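3.2 Storage of small parts and search time 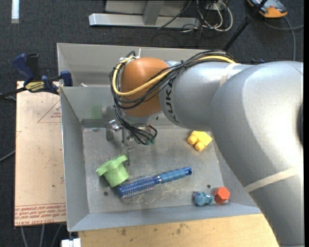 Figure 2. Loose objects in a grey sheet-metal bin.

The second part of the study looked at how small parts were stored at the Rulberg and Hamby sites, and whether the type of storage affected the time staff spent looking for them. Both sites hold fittings, brackets and spares for the same range of pumps, but they had arrived at different habits. Rulberg kept mixed parts in open bins at bench height. Hamby used divided drawers, labelled by part number, with a paper list on the end of each cabinet.

Search times were taken from the picking records for April. After duplicate entries were removed, 3333 picks remained. A pick was counted as slow if the part was not signed out within 4 minutes of the request. Requests made during the shift change were left in, as both sites change over at the same time of day.

Slow picks were more common at Rulberg, but the gap was smaller than the earlier survey at Gokden had led us to expect. Most of them came from 2 groups of parts, the short elbow fittings and the blanking plates, which look alike and are easily put back in the wrong place. When these groups were taken out, the sites could not be told apart. Staff at Hamby also reported that drawers were often left unsorted after a delivery, and the records do not show how long this lasted. The Flanagan labelling scheme, described in section 5, was brought in at both sites after the records used here were closed.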